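Vakbridge trains two-armed robot on crumpled laundry

Engineers at Vakbridge have published a method for teaching a two-armed robot to handle crumpled clothing. The system, named Funden, learned from 1000 demonstrations recorded over 17 weeks. 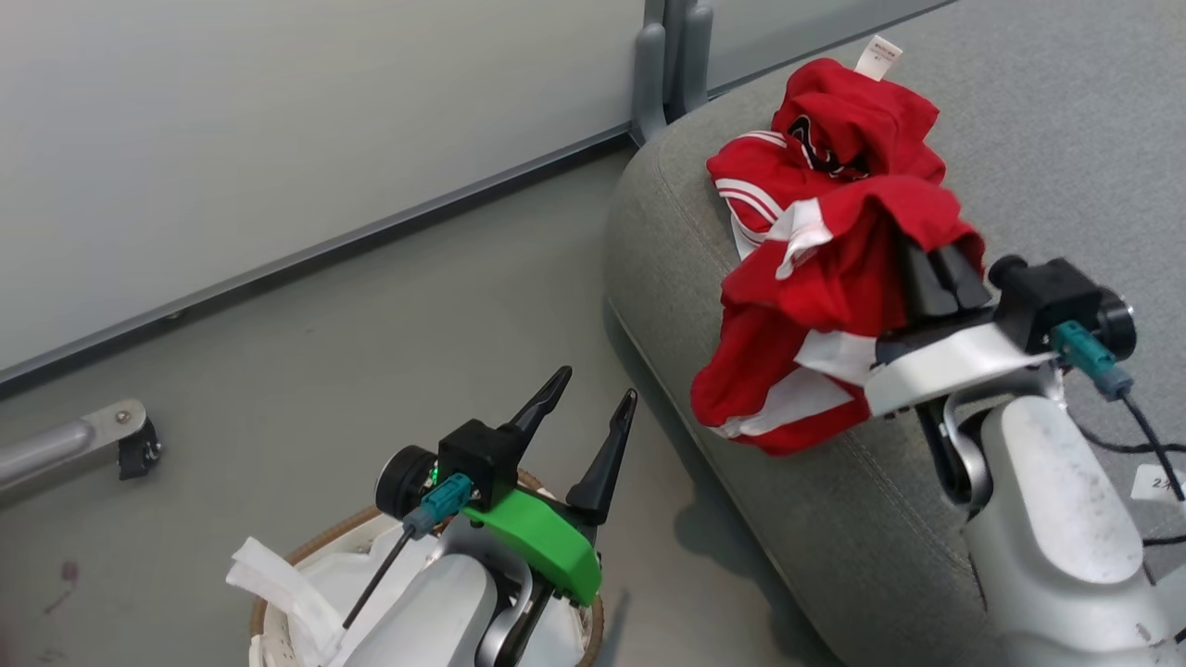
One of the grippers holds a red garment with white trim during work on Funden.

Funden picks its next grip from the last 5 camera views – older ones are discarded. "Knitwear is still the hardest material," said Sanaa El Khatib, who wrote the paper with Marek Malý. The code is due in October.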